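Chapter 2
Going to See for Yourself: The Demonstration Visit

Reading time: 8 minutes

Sooner or later every student of automation is invited to come and watch something work, and I hope you will say yes as often as your timetable and your shoes allow. I have been on a good many of these visits myself, some in great echoing halls and some in rooms where you had to mind your elbows, and I can tell you that the small ones have taught me at least as much as the large. This chapter begins with one of them, a morning of hand-held gripper work among everyday belongings on a fruit-printed cover, and we will come back to it several times before we are through.
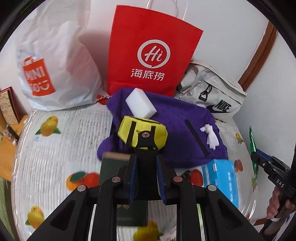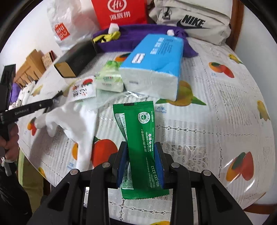
2.1 A Morning at Golodska

The visit took place on Thursday, January 2, 2020, when most sensible people were still finishing the holiday leftovers. Our hosts were Hiba Salameh and Évan Masson, who were then running the Puvon project, and the party was made up of students from my introductory course, along with one very patient parent who had done the driving (thank you again, if you ever read this!). Golodska is not an easy place to find, and we arrived late and a little flustered, with half of the group still talking about the bus we had nearly followed by mistake.

Hiba began without slides. She put a gripper into the hands of the student nearest to her, Tala Khalaf, and asked her to pick up whatever she liked. Tala chose a book, went in at an angle, and had to try again. Everyone laughed kindly, and then everyone wanted a turn, and I remember thinking that an hour of lecture could not have won me that much attention on a cold morning.

A hand-held gripper of this kind has two fingers with padded inner faces, and the person holding it does the work that an arm would otherwise do: bringing the fingers to the object, turning them, deciding when to close. If you have only ever picked things up with your own hand, you will be surprised by how much you have been leaving to your fingertips. A book is stiff and has a flat face on either side, so two fingers suit it nicely once they are lined up. A packet is another matter. It may give when you squeeze it, and a grip that looks perfectly good at the start can slide toward a corner as the contents shift.

Then there is cloth, which deserves a whole chapter and will get one. Think of a fleece garment bunched into a mound, or a glove lying across a table with its fingers pointing left. Where would you take hold? Évan put that question to the group and then, to his great credit, waited. He must have waited a full minute. The answers he got were all different and most of them were sensible, and he wrote every one of them on the back of an envelope, which I still have somewhere.

2.2 What to Look For

When you watch a demonstration for the first time, your eye will naturally follow the tool. Let it, for a while. After that, try giving your attention to the things lying nearby. Belongings in a home lie on top of one another and lean on one another, and a person reaching for one of them has to get past its neighbors. Two people working side by side must also keep out of each other's way, and you can learn a great deal from the little pauses when they don't quite manage it.

Bring a notebook, a real one, and write while you watch. I ask my own students for 400 words on the evening of a visit, before they have had time to talk themselves into remembering it more neatly than it happened. Elie Obeidat, whose notes from Golodska are quoted in Section 2.4, spent most of his on the one grasp he had got wrong, and they are the best notes I received that year.

Before you read on, find something soft and something stiff in the room where you are sitting. Pick each of them up between one thumb and one finger, slowly, and set it down again. Write down where you took hold and what you would change on a second try. Keep the page by you, as we will need it in Section 2.3.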